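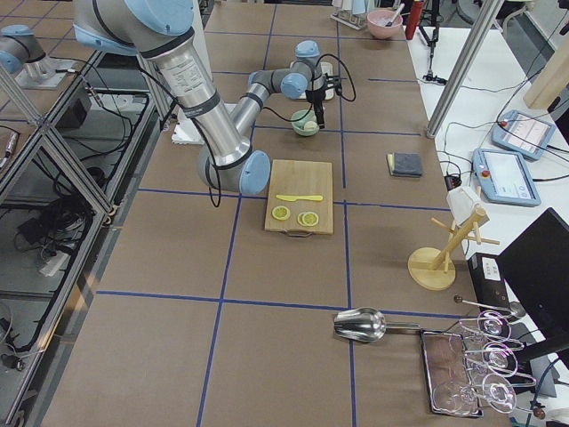

I promised myself I'd write up the budget for the second table before I forgot where the money went, so, kettle on, let's go. It's August, the building is quiet and I have a spreadsheet with far too many tabs open next to me.

For anyone new: I look after the kit for a small group in Skandisitz working on getting robot arms to do kitchen jobs. Putting cups on racks, moving lemon slices about, that sort of thing. We have one table with two arms on it and everyone wants it at the same time, so at the start of summer I was asked to price up another. "Just double what we spent last time," they said. Ha!

The arms themselves were the easy bit. We're staying with the same model because all our code talks to it and I have no wish to spend my autumn finding out what a different controller does when you pull its cable out. The quote came through Navarrete, who sold us the first pair, and the price had barely moved. Fine. Signed off in a morning.

Then there's everything else.

The frame, for a start. Last time we bought aluminium extrusion by the length and cut it ourselves, and I still find bits of swarf in my rucksack. This time I asked Curnolach to quote for a frame cut to size and drilled, and it came back at £2,894 with delivery. I did wince. But I went back through the old receipts and added up the first frame properly (the extrusion, the brackets we ordered wrong, the brackets we ordered right, the second saw blade) and we'd spent over £2,000 before counting a single hour of anybody's time. So I've put the Curnolach one in. I also asked for a deeper lower shelf, as that's where all the cables and the power strip end up and it's a squeeze getting a hand in there.

Grippers next. I wanted a spare this time, a whole spare, sitting in a box. The fingers are cheap enough but waiting for a replacement body is miserable, and last winter we lost the best part of a month to it. The spare went in, came out, and went back in again after I sulked.

The side table! I forgot this completely in my first draft. The teach pendants have to live somewhere, and it has to be somewhere you can hit the red button without leaning across the arms. Add a monitor and a bit of room for a keyboard and you need a proper second surface. I've put down £300 for a plain white one the same height as ours, plus a couple of cable covers, and I'm hoping to get some change from that.

Now for my favourite line, which is the one that gets me funny looks in meetings: £607 for "kitchen items". That's what we spent on props for the first table in a year. Cutting boards, cups, bowls, plastic knives, sponges, a mug tree, an ice scoop, a ladle, wine glasses and the rack they go in. None of it costs much alone, and that's exactly why it never gets planned for. Someone buys three bowls on the way in, someone else buys a rack, and come spring I'm sat with a carrier bag of till receipts. Glasses are the worst of it. If you're planning something similar, buy twice as many as you think and get them all from the same range, so a replacement is the same height as the one you broke.

Oh, and tape. We cover the table in brown paper and mark it into squares with blue tape, and it all wants redoing regularly. It's pennies, but put it in anyway, or it comes out of your own pocket (ask me how I know).

The thing I'm still stuck on is cameras and stands. Gramuditz do a bundle I like the look of, but the stands are heavier than I'd want to shift every week and the lead time is vague. I've left £800 against that line for now and written "TBC" next to it in red. If anyone reading has bought from them, tell me how long yours took to turn up!

What I've learned, if I've learned anything, is to keep the arms on their own tab so the total doesn't frighten people away from the small lines. I'm also keeping a bit back for power. Our current room has one decent set of sockets and I don't fancy running two tables off it, so there's an electrician coming to look before I order the frame.

Next job is chasing Navarrete for a delivery slot, then measuring the doorway again. I've measured it twice and got two different answers.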